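Two-arm teleop demos on a kitchen counter: clear it first or leave the clutter?

Posted by Hauwa Ajayi, Wednesday

I'm recording demonstrations on a two-arm setup at Mimidby. The task is lifting a wide steel piece off a counter with both grippers and holding it level. I drive both arms by remote control and everything is saved as one episode per lift. The counter has a pot, a Ziploc box, a towel and a tipped cup on it. 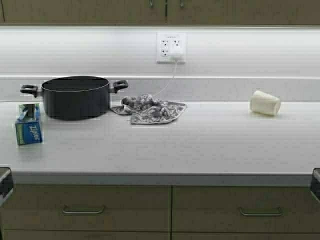
Same counter, a different moment each time: 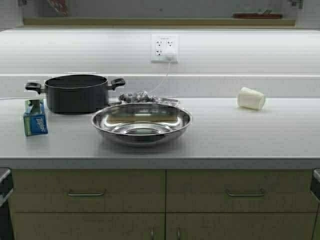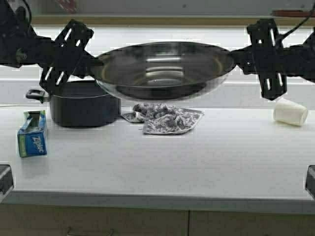
I have 19 episodes I'm happy with. In the rest, one side comes up before the other and I spend the next few seconds correcting. Should I throw those out? And should I move the small items away until the policy can do the basic lift? My plan was 2000 episodes in total, but at this rate that is most of July.

Ottilie Hollenstein

Leave the small items where they are, but don't leave them in the same spots for every episode. If the pot is always on the left and the cup always on the right, the policy may use them to work out where to reach. Move things a little between episodes and write down what you changed.

On the uneven lifts, keep the ones where you corrected and finished level. Those corrections are useful – the policy will tilt things too, and it needs to have seen how to get back. Drop any episode where you let go or stopped halfway. I would tag the corrected ones so you can train with and without them and compare.

Also check the delay on each arm separately. We had one side running behind the other at Lusgate and blamed the operators for weeks. Close both grippers on the same signal and look at the timestamps.

2000 sounds like a lot for one lift. Train on the first few hundred and see where it fails before you record more.

Türkmen

clear the counter. worked for me

Eline

I'd do a small batch on a clear counter only to test the controls, then go back to the cluttered one. Slow down at the moment of contact, too. Get both sides touching, wait a second, then lift. Most of my bad episodes came from starting up while one gripper was still closing.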